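The Shop That Waits for the Clay

The road from Mudgway to Flaston is 36 kilometres long and has one good place to stop. It is a former butter factory, with a tin roof and a door that must be lifted a little before it opens. On Friday evenings the lights stay on until late, and from the car park one can hear the wheels turning.

Keith Faulkner bought the building 17 years ago, when he left his work as a surveyor. He did not know yet that he would be a potter. He wanted a place to store timber. But in the yard behind the factory there was a bank of grey clay, and a neighbour, Declan Nepia, told him that children in the district used to make marbles from it.

"I took a bucket home and fired it in a borrowed kiln," Faulkner says. "Everything cracked. So of course I took another bucket."

Today five people share the workshop. They pay a small rent, they take turns to sweep, and they all use the local clay for at least part of their work. It is a difficult material. It shrinks more than clay from a bag, and it carries small stones which must be sieved out by hand. After sieving it rests in old bathtubs through the winter, and in the spring it is cut and kneaded.
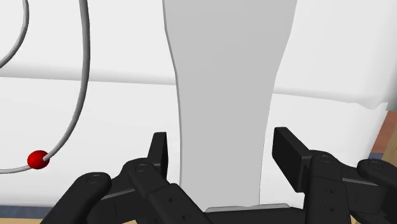

Form is the subject the five potters argue about most, usually at lunch. Ga-eun Jin, who came here from a city studio, believes that a tall vessel should be decided at its middle and not at its mouth. Take a pale grey shape that is narrow at the waist and opens wide toward the top: the eye goes first to the narrow part, she says, and asks if it is strong enough to carry the rest. With the local clay this question is a serious one. A waist that is too thin will lean in the kiln, sometimes only by the width of a finger, and the piece goes to the shelf of seconds beside the door.

That shelf is, for many visitors, the favourite part of the shop. Nothing on it costs more than a sandwich. Welington Evangelista, who makes large bread bowls and not much else, admits that he puts good pieces there when he is tired of looking at them.

The kiln itself has a name, Pravivik, which nobody could explain to me in the same way twice. Faulkner built it with bricks from a closed bakery. It burns wood, mostly fallen gum, and it takes a night, a day and another night to come up to colour. The first firing of the season is in December, early in the month, before the fire restrictions begin. The potters sleep in turns on a camp bed in the office, and Nepia brings soup.

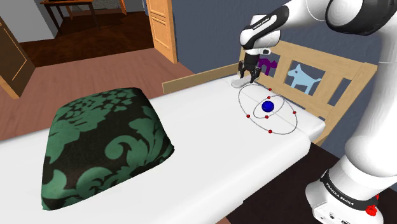
During those two nights the work is slow and very exact. Someone feeds the firebox every few minutes. Someone else writes the temperature in a school exercise book. At 1000 degrees the sound of the fire becomes lower, and the talk around it becomes lower also. Evangelista likes the hours before dawn, when the chimney glows at its base. Jin prefers to be asleep then.

The finishing temperature, 1334 degrees by the gauge, was arrived at by many failures. Below it the clay stays dull, with a surface like dry bread. Above it the feet of the pots begin to stick to the shelves.

Keegan Stubbs, the youngest of the group, would like to try a gas kiln. He has found a second-hand one, a Carkon, at a school that is closing its art room, and he has measured the door of the factory twice. Faulkner is not against it – he only asks where it would stand. The discussion has continued since autumn and I had the impression that both men enjoy it.

I bought a cup from the shelf of seconds. It has a small stone in the wall, near the handle, where the glaze has pulled back and left a bare spot. Stubbs wrapped it in newspaper and asked me to lift the door when I went out.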